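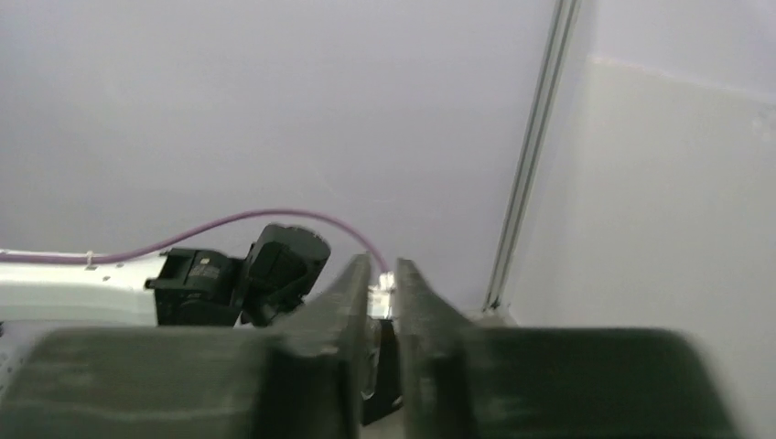 A visitor near the front said it looked slower than doing the job yourself, and asked why anyone would go to the trouble. The operator agreed that it was slower. A person could tidy that table in a few seconds, and the robot would take most of an afternoon if you counted the setting up. The point of the session was to record how a person does it through the robot's arms, so the robot can have a go later by itself.

That exchange came early in the Momico open day at Bivero, and it saved me asking the same thing.

Sep 3, 2023

Momico has the ground floor of the Jakubowski building, a short walk from the bus loop. The doors opened at ten and we were taken through in small groups. There was a sign-in sheet, a tray of biscuits and a rack of safety glasses that turned out to be for the machine shop only. The machine shop was first. I have seen a good many lathes and won't go into it, except to say the floor was clean and the noise was bearable.

The robot room was what most people had come for. The project there is called Jidemness, and it's about teaching a pair of arms to handle small parts on a table. Nobody writes out the movements line by line. The operator sits to one side with a second, lighter pair of arms and moves those by hand. Whatever the hand pair does, the working pair does as well, and the whole thing is saved as one demonstration.

They have 526 demonstrations of the sorting task so far and want 2,270 before they try training on the full set. The limit for each one is 80 seconds. If the operator goes over, or drops a part where the grippers can't get at it, the attempt is marked and kept in a separate folder.

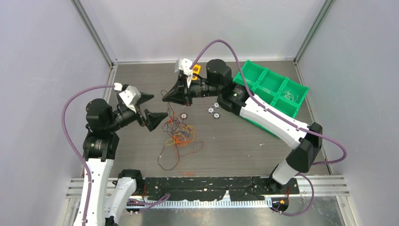 The thin wires are the part they have the most trouble with. A small round piece stays where you put it and has an obvious edge to grab. Wire shifts when you touch it, and pulling one strand can bring the rest along. The operator's habit is to pin the bundle with one gripper and lift with the other, and new operators are asked to copy that. If everyone does it their own way, we were told, the recordings disagree with each other and the robot ends up somewhere in the middle.

I asked whether you can feel anything through the hand pair. Not on this setup. You watch the fingers and learn how far to close them. There is also a view from the wrist, shown on a monitor, but the operator said she mostly looks straight at the table and checks the monitor for close work.

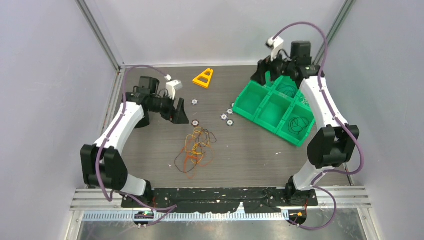
The two arms at the table, with the right gripper over the green parts bin.

Three of us were allowed a turn on the hand pair. It's lighter than I expected and the elbow wants to drift outward if you don't hold it. My job was to pick up one round piece and put it in the bin. I got it on the fourth try, well over the limit. A teenager in our group did hers on the first go. Neither attempt was kept.

What we didn't see was the robot doing the task alone. They had it working on an easier version, but the computer for that was being moved and they would not give a date beyond saying there may be another open day in October.

A few practical notes for anyone thinking of going. Entry is free. The robot room is small and warm, so leave your coat at the front desk. Groups were held to 3 at the rail at any one time, and the wait was longest before noon. Parking behind the building is for staff, but there are metered spots on the street.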